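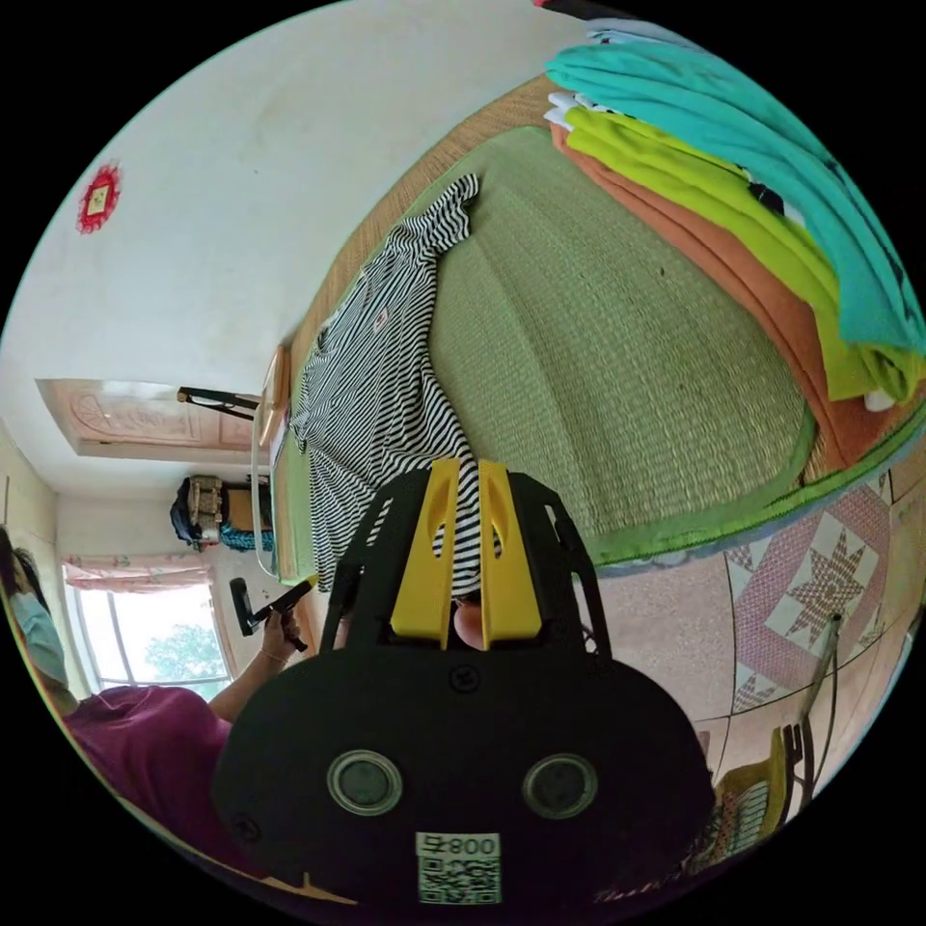
Unit 12: Folding Knit Tops
Telcombe Home Skills – L. Ritchie

Work on a flat woven mat. Spread the striped shirt and smooth it from the hem toward the collar. Stripes serve as the guide – a fold is square when the lines on both layers run parallel.

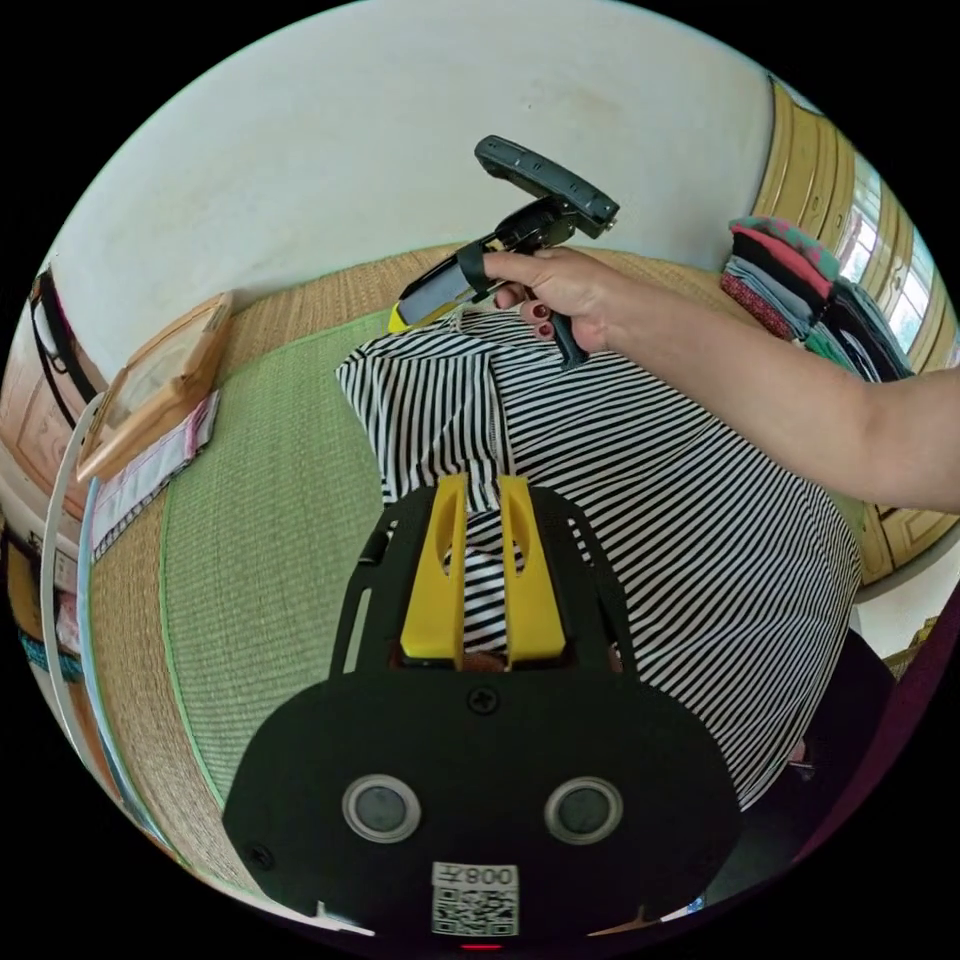

Bring each side in to the same stripe, lay the sleeves back, then fold the hem up twice. Do not pull on a knit by one corner.

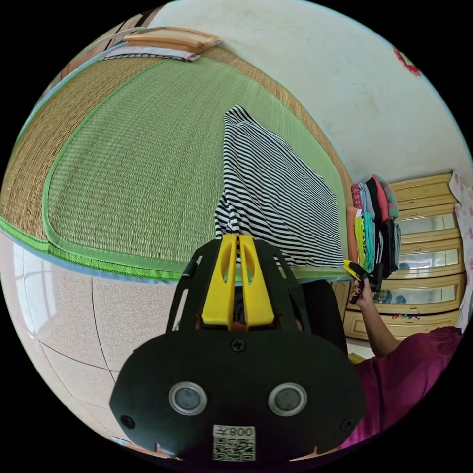 Fig. 3. Striped knit on the mat, lower end bunched.

50 shares
12 comments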